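물을 마시는 습관과 한국어 공부

06/11/2024

안녕하세요. 오랜만에 글을 씁니다. 지난번 글에 댓글을 남겨 주신 분들께 감사합니다. 답장은 아직 다 쓰지 못했습니다.
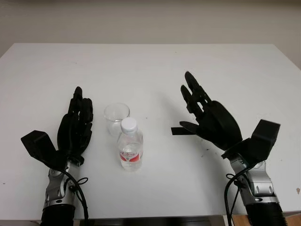

저는 한국에 오기 전에는 물을 거의 마시지 않는 사람이었습니다. 아침에는 커피, 점심에는 탄산수, 저녁에는 차를 마셨습니다. 우리 어머니도 그렇고 할머니도 그렇습니다. 그래서 처음에 한국 식당에 들어갔을 때 주문도 하기 전에 물이 나오는 것을 보고 조금 당황했습니다. 저는 그 물이 유료인 줄 알고 손을 대지 않았습니다. 같이 간 Eleni Papadopoulos 씨가 두 잔을 다 마셨습니다.

그 다음에 배운 말이 "물은 셀프입니다"였습니다. 교과서에는 이 문장이 없었습니다. "셀프"가 영어에서 온 말이라는 것은 알았지만, 물이 스스로 무엇을 한다는 뜻인지 한참 생각했습니다. 옆자리 손님이 일어나서 정수기 쪽으로 가는 것을 보고 겨우 이해했습니다.

요즘 저는 하루에 물을 얼마나 마시는지 공책에 적고 있습니다. 시작한 것은 7월입니다. 여름에 머리가 자주 아파서 병원에 갔더니 의사 선생님이 "물을 자주 드세요"라고 하셨습니다. 저는 "자주"를 "많이"로 잘못 들었습니다. 그래서 퇴근하고 한꺼번에 많이 마셨고, 밤에 계속 깨서 화장실에 갔습니다. 다음 진료 때 이 이야기를 하니까 선생님이 웃으시면서 종이에 "조금씩, 자주"라고 써 주셨습니다. 그 종이는 아직 냉장고에 붙어 있습니다.

공책에는 시간과 양을 씁니다. 처음 일주일은 매우 열심히 썼습니다. 제일 많이 마신 날은 2476밀리리터였고, 제일 적게 마신 날은 526밀리리터였습니다. 적게 마신 날은 회사에서 Grelent 일이 늦게 끝난 날이었습니다. 회의가 길어지면 물을 마시러 일어나기가 어렵습니다. 다른 분들은 자연스럽게 일어나는데 저는 문장을 하나 놓칠까 봐 앉아 있습니다. 한국어로 하는 회의에서는 한 문장을 놓치면 그 뒤의 세 문장도 같이 없어집니다.

물에 관한 한국어 표현도 같은 공책 뒤쪽에 모으고 있습니다. 제가 좋아하는 것은 "물 흐르듯이"입니다. 발음도 부드럽고 뜻도 쉽습니다. 어려운 것은 "찬물도 위아래가 있다"입니다. 저는 처음에 컵 안의 물이 위는 따뜻하고 아래는 차갑다는 과학 이야기인 줄 알았습니다. 나이 많은 분이 먼저라는 뜻이라고 하네요. "물 건너갔다"도 처음에는 여행 이야기로 이해했습니다. 회의에서 팀장님이 "그 일정은 물 건너갔네요"라고 하셨을 때 저는 출장이 생긴 줄 알고 조금 기뻤습니다.

그리고 "물먹다"가 있습니다. 저는 동료에게 "저는 요즘 매일 물먹고 있어요"라고 자랑했습니다. 동료의 얼굴이 걱정스러운 얼굴이 되었습니다. 붙여서 쓰면 시험에 떨어지거나 자리에서 밀려난다는 뜻도 된다고 설명해 주셨습니다. 그 후로 저는 꼭 "마시다"를 씁니다.

고향 친구 Zorica Babić 씨에게 전화로 이 이야기를 했더니 우리 말에도 물이 들어가는 속담이 많다고 했습니다. 둘이서 생각해 보았는데 저는 몇 개밖에 기억하지 못했습니다. 좀 부끄러웠습니다. 한국어 표현을 하나 외우면 고향 말이 하나 나가는 것 같은 기분이 가끔 듭니다. 물론 그럴 리는 없지만 전화를 끊고 오래 생각했습니다.

온도 문제도 있습니다. 저는 미지근한 물이 좋습니다. 얼음물을 마시면 목이 아프다고 어릴 때부터 들었기 때문에 지금도 조금 무섭습니다. 그런데 한국에서는 겨울에도 얼음이 든 커피를 마시는 분이 많아서 볼 때마다 놀랍니다. 저도 한번 따라 해 보았습니다. 목은 아프지 않았지만 손이 매우 시렸습니다. 보리차는 금방 좋아하게 되었습니다. 처음 마셨을 때는 연한 커피라고 생각했고, 두 번째 마셨을 때는 빵 껍질 맛이 난다고 생각했습니다. 지금은 집에서 직접 끓입니다. 공책에는 보리차도 물로 적는데, 이것이 맞는지는 잘 모르겠습니다.

이제 머리는 전보다 덜 아픕니다. 물 때문인지, 날씨가 시원해져서 그런지는 알 수 없습니다. 공책은 10쪽쯤 남았습니다. 다 쓰면 같은 것을 하나 더 살 생각입니다.

물이 들어가는 재미있는 표현을 아시는 분은 댓글로 알려 주세요. 띄어쓰기도 같이 가르쳐 주시면 고맙겠습니다.

Nermin Sezer 드림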